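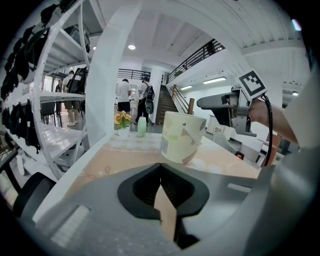

I have had the same tablecloth on my table since October and I have finally decided to keep it. It is a peachy beige with white flower outlines on it, faint enough that visitors tend not to notice there is a pattern until they sit down. I bought it from Granar, the homeware shop near the bus station, in the last week of their sale. It was 11 pounds. The one I wanted was plain grey and cost 32, so that settled it.

Before that I used the table bare. It has a white top with curved edges and it shows everything: tea rings, biro, the marks left by the bottom of a hot pan. I tried placemats for a while but they slid about and crumbs got underneath. A cloth is easier. You take it off, shake it out of the back door and put it back on. Mine goes through the wash every other week at 40 and comes out fine, although it does need ironing and I rarely do it.

I leave the cloth a bit short on one side so the edge of the table shows. My sister-in-law thinks this looks like a mistake. I eat on that side and I like to have something hard to rest my arms on, so it is staying as it is.

The other thing I changed was what lives on the table. I used to keep the post there, along with keys, chargers and whatever I had bought that day. Now there are a few things only.

The cup is the one I get asked about. It is cream, straight sided, with shapes on it in pale green, beige and brown that don't represent anything as far as I can tell. It came from a Raju seconds box, which is a good way to buy crockery if you don't mind a glaze fault. I have had four things from those boxes and only one was bad enough to go back. I drink coffee out of the cup in the morning and it usually stays out until the evening, when I get round to the washing up.

Behind it I keep a small white vase of artificial flowers, yellow and orange with green leaves. I was against artificial flowers for years. My mother had some on a windowsill that went grey with dust and I thought of them as something that only got worse. What changed my mind was the price of fresh ones through the winter. I was spending a fair bit on supermarket bunches that drooped in five days. These get a rinse under the shower once a month, left to drip on the draining board, and they look much the same as when I got them. If you do this, use cool water. I used hot on an earlier bunch and the leaves came away from the stems.

Next to the flowers is a slim pale green vase, shaped like a bottle and rounded at the top. I don't put anything in it. I found it in the Tomance charity shop and it was on the table by accident to begin with, waiting for me to find a shelf for it. The green goes with the green on the cup, which I only noticed after a week or so, and I stopped looking for a shelf.

The shelving in the same room is less of a success. It is a tall white metal unit and I like it very much as a piece of furniture, but it has ended up holding nearly everything black that I own. There is a backpack on the middle shelf, and then there are the bags, hanging in a row down the side. I hung them up to get them off the floor, and that part worked. The trouble is that once they are all packed together I can't tell one from another, and I have gone out with the wrong one more than once.

I am going to take all the bags down this weekend and be strict about it. Anything with a broken zip goes. I might tie a bit of coloured ribbon to the handles of those I keep. I also want to move the grey things from the lower shelf board into a box, as they collect dust there and I have to lift every one of them to wipe underneath.

I have looked at the fabric boxes from Zustero, which would fit, but I have not ordered any. I want to measure the shelf properly first. I got it wrong with the shoe rack and ended up paying the return postage.

If anybody has a good way of getting creases out of a tablecloth without an iron, please leave a comment. I have tried a damp towel and it left a water mark that took two washes to shift.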